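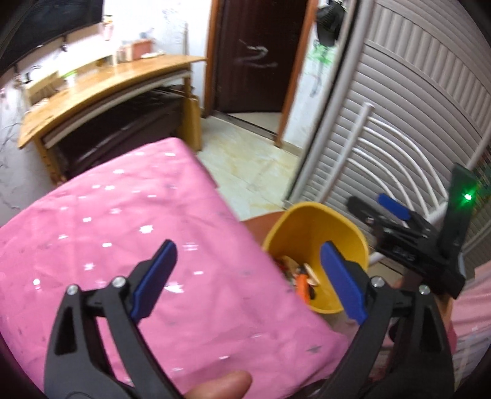
Photo: Flarkwood

Folding by Hand, So a Machine Can Learn It

The pink cloth with the stars on it has been folded 39 times since breakfast. Wing-yan Siu shakes it out, lays it out again and picks up the grippers.

There are two of them, one for each hand. Each has a pair of black fingers, most ending in blue pads and a camera looking down over the pads. Siu squeezes and the fingers close. She pinches a corner, pulls it across, lets go, smooths the top with the side of the pads and starts on the next corner. No robot is in the house. The arms that will use what she records are bolted to a bench at Flarkwood, an hour away by bus.

Siu is paid by the finished fold. Flarkwood asks its home recorders for 200 good ones per cloth before they move on to a different fabric. A fold is good if the edges meet and both cameras saw the pads the whole time. If she drops a corner and picks it up again, she keeps going, and that one still counts.

"They want the mistakes as long as I fix them," she says. "At first I stopped every time. I threw away a whole morning."

The usual way to teach an arm is to drive it. An operator sits at a pair of control handles and the arm copies each move, a little behind. Flarkwood did this for two years on a rig called Zanov. It worked, but it was slow, and every fold happened on the same gray table under the same lights. When the company tried the trained arm on a real bed, it grabbed air.

So last April it started sending the grippers out. The software that turns Siu's hand movements into arm movements is called Sirnow. It tracks where each gripper is in the room and how far its fingers are open. It needs things to look at to do that. A bare white wall is bad. A room with scribbles on the walls, a desk full of odds and ends and a yellow bin of small stuff by the cloth is good.

Cloth is hard for machines. A box has the same shape every time you reach for it, and a blanket doesn't. Siu folds by feel at home and found she couldn't do that through the grippers. She had to learn to watch the edge and wait until the pads were flat against it before closing.

The first round used 17 recorders and brought in 708 hours. Flarkwood's arm can now fold a small blanket on a bed it hasn't seen before, most of the time. Thick quilts still beat it. It also takes four minutes over a job Siu does in 20 seconds with her bare hands.

A second company, Đỗ, has asked Siu to record drawer sorting in the evenings. She hasn't decided. The grippers get heavy after the first hour, and her right wrist aches at night. She tapes it before she starts and takes a break when the batteries need changing.

She checks the lights on both units, takes hold of the near corner and begins again.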